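Re-zeroing the sock cell after a cable swap

The left wrist cable on our two-arm cell started dropping packets in July. It was fine with the arm folded and bad with the elbow extended, which points at the cable and not the driver board. I swapped it, and then had to redo most of the setup, so I am writing down the order I did it in.

The cell hangs socks on a clip hanger. Two arms, one board as a table, a wooden frame over it, and a wire hook that holds the hanger. The control software is Skolleo, the arms are on the Riltel bus adapter, and everything else came from the hardware store.

Power off first, at the strip. Killing the program leaves the motors holding, and an arm that lets go later will come down on the board. Support the elbow with one hand when you flip the switch. Pull the old cable from the wrist end and work back toward the base. Note where the service loop sits before you cut any ties. My first loop was too short and tugged at the connector when the wrist rolled past its usual range. The second one was longer and let the wrist go to both stops without pulling.

With power back on, run each joint by hand through its full travel and watch the encoder counts. The home value for the left wrist had been 2105. After the swap it read 364 lower, so the joint had shifted while I had the bracket loose. I tightened the bracket, drove the wrist to its hard stop, backed off and stored a new home. Don't copy the old number over. I tried that and the fingers met the board at an angle.

Next is the gripper. Close it on nothing, read the current, then close it on a single layer of sock. Those two readings need to be well apart or the software can't tell a grasp from a miss. Eun-ji Ji wrote our check for this and it wants 5 good closes in a row before it lets the cell run. If it fails, clean the fingertips before touching the threshold. Lint is the usual cause.

The hanger height comes last. Everything above the table is referenced to the clip bar, and the bar moves if anyone bumps the hook. I measure from the board up to the bar at both ends. If the ends differ, slide the hanger along the hook until it hangs level. The joint in the top beam is held with tape, so check that too. Tsegereda Sisay wants to replace it with a bolted plate, and she is right, but the tape has not crept enough to show up in the measurements.
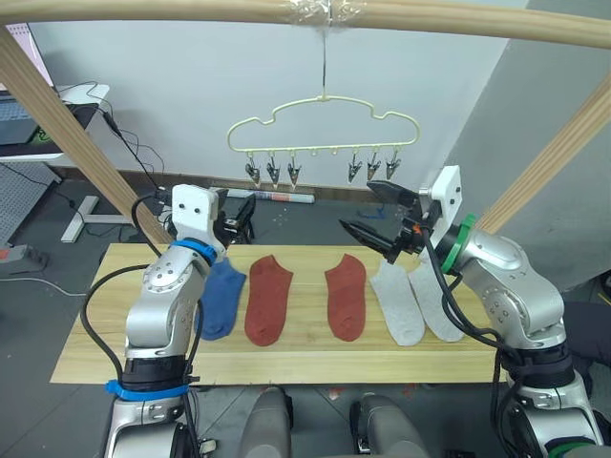

Do the arms need a full re-zero every time a cable is changed?

Only the joints you loosened, plus the gripper check on that side. The other arm can keep its stored values as long as its base bolts were left alone.

After that I run almost 500 slow cycles with the speed limit on and read the log for bus errors. There were none on the new cable. The old one is in the drawer marked Kevley with the other bad ones, tagged at the end where I think the break is. I still need to order a spare for the right arm.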